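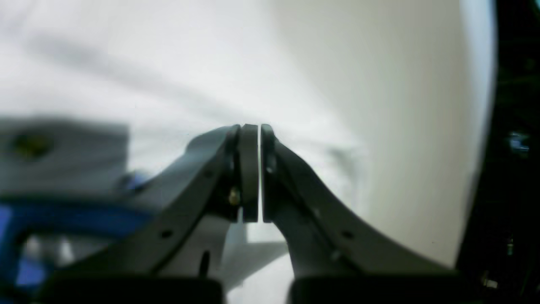 Handout 4: Comparing fingers for soft stuff

Notes by Joana Brandão, to go with the afternoon practical

Right, last time we talked about arms and hardly touched the bit on the end, so this week is all grippers. We've got two sets of finger pads to compare, the Flondar and the Skadura, and cloth is where I want you to try them. Cloth is horrible. It has no proper edges and it never sits the same way twice.

Start with the fingers apart and nothing between them. Tilt the wrist before you close, and look at what the wrist camera gives you at that angle - I find it much harder to judge depth once everything leans.

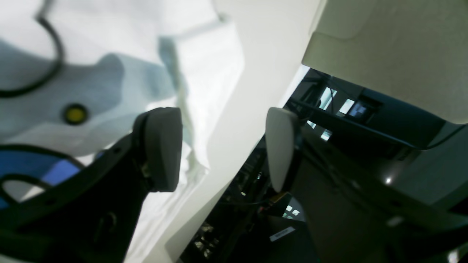

Fig. 2. Fingers open, wrist tilted.

Now close on nothing and look at the pads from the wrist view. Do the tops line up? Is there a gap? Write down what you see before touching the controller. Judite Sampaio set up the Fuvow controller for us with a closing limit of 700 on its own scale (please don't ask me what the units are, I've asked her twice).
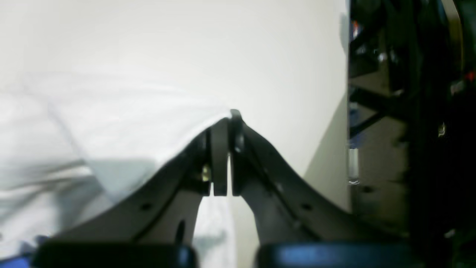
Robot Handling Notes - page 2

Then on to a real grasp. Go for a small pinch first, just enough to draw up a fold. I like a printed T-shirt for this as the lettering gives you something to steer by when you're looking through the camera. Note where the pad meets the cloth and which way the creases run!

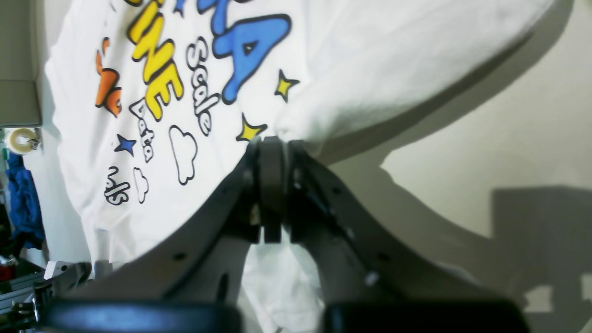 What to hand in

Your table of 70 tries per finger set, and a paragraph on which you'd pick and why. Farías has the spare pads if yours wear out.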